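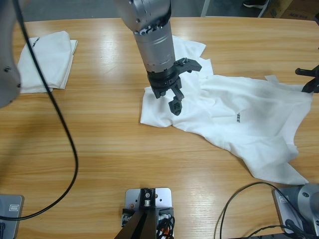
# Mutemlow build FAQ

**Which version does this page cover?**
The two-arm table build in the shared workshop, as of 27 Jun 2025. The single-arm notes are in the Dreseren folder.

**What is the default folding speed?**
28 percent of maximum joint speed. Go above 50 only with the table cleared and a hand on the stop button.

**The gripper closes but misses the fabric. What should I change?**
Lower the approach height by 2 mm and retry. If it still misses, run the table-plane calibration again — the offset drifts after a base plate has been unbolted.

**Does print on a shirt matter?**
Not for grasping. The edge finder sometimes reads dark lettering as a hem. Turn the contrast threshold down to 5.

**How should the cables run?**
Leave enough slack for full wrist rotation. Check both arms at their joint limits before starting a program.

**Can I use the Wundex controller instead?**
Yes, with the older firmware. Force limits have to be entered by hand.

**Who approves changes to the shared config?**
Urszula Ziółkowski. Send her the diff and a log from one full run.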